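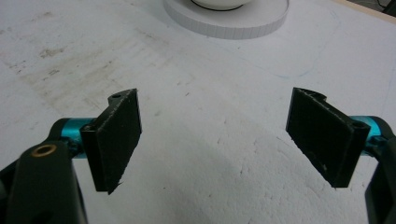
How do you get a ring mark off a pale work surface?
Spread a paste of baking soda and water over it, leave it ten minutes, and wipe it away with a damp cloth.

Robel Berhe read the entry twice and copied it onto a card. The manual ran to 407 entries, compiled by the previous tenant of the Morkcombe flat and left in a binder under the sink. Entry 200 covered work surfaces. It gave the ratio as 2 spoons of soda to one of water. It did not say what size of spoon.

He used a teaspoon. He applied the paste, set the timer for 10 minutes, and stood at the window until it rang. The mark was lighter. He recorded this on the card: "Lighter. Outer edge still visible. Repeat."

Wagner Bittencourt came up from the floor below at six to return a drill.

"You know she made that mark herself," he said.

"The previous tenant?"

"February, the cold one. The Nuvon boiler failed and she kept a pot of soup going for the whole building. She put it down there every night to serve."

Robel turned to the index. Soup was entry 31. It listed barley, onions, stock, and salt, with quantities for a household of fourteen. The building had fourteen residents. The last line read: Set pot on counter, left of sink. Do not use a mat, the mat slides.

He compared this with entry 200. The handwriting was the same, but the ink was newer, and the entry had been amended in pencil. Second application removes the mark completely, it said. Not carried out.

"Did she say where she was going?" Robel asked.

"Cliltden. Her sister has a house there."

Robel rinsed the cloth and hung it over the tap. He put the soda back in the cupboard, closed the binder, and took down the largest pot he owned. It held enough for six. Wagner went downstairs to get his.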